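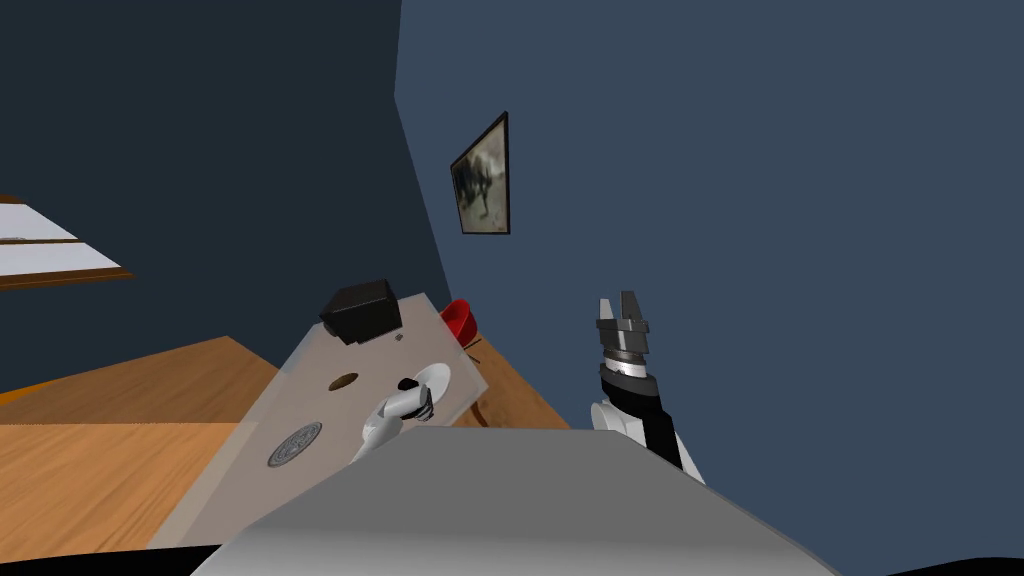 TULTMONT, October 2022 – Can a machine clear the table yet? Plarnberg, the household robotics workshop based in Tultmont, has spent the months since May trying to find out, and today it is sharing everything it has learned so far, good and bad. The short answer is "sometimes," and we're thrilled to be able to say even that! The work is done in simulation, with a two-armed robot and a table set with ordinary things. In one run the left gripper has reached the rim of a white plate while the right arm stays raised, fingers a little open, and a red bowl sits at the far corner, partly over the edge of the table. A bowl in that spot is just the kind of thing a person nudges back without thinking, and it is the kind of thing our software still has to be taught.

The new results cover 951 simulated attempts at picking up a single piece of tableware and setting it down somewhere else. Bowls went well from the start, as there is a wall to pinch. Plates were another story. A plate lying flat gives two fingers very little to hold, and early versions of the program pushed it across the table until it fell off the other side. The current version comes in low at the rim, tips the plate slightly and then closes. It now succeeds in roughly half of its tries, up from almost none in May.

"I have watched so many plates slide onto that floor," said Nest Lloyd, who leads the project. "The first time one came up and stayed up, I yelled loud enough that people came in from down the hall. We're a long way from doing anyone's dishes, but I can see the road now."

Speed is still a weak point. Moving one plate takes the simulated robot about as long as it takes most people to clear a whole place setting, and using both arms together remains the hardest part. At present one arm usually waits while the other works.

"People ask me if they can have one for Thanksgiving," said Gaspard Lacroix, who builds the rooms and objects for the tests. "No! But ask me about plates again next year – I think you'll like the answer."

The next stage, called Hopkin, adds 50 new room layouts and 200 more household objects, with cups and flatware first in line. Trials on a physical robot will follow at the Plarnberg kitchen lab in Ilstead.

The full set of results, including every failed run, is free to download from the Plarnberg website.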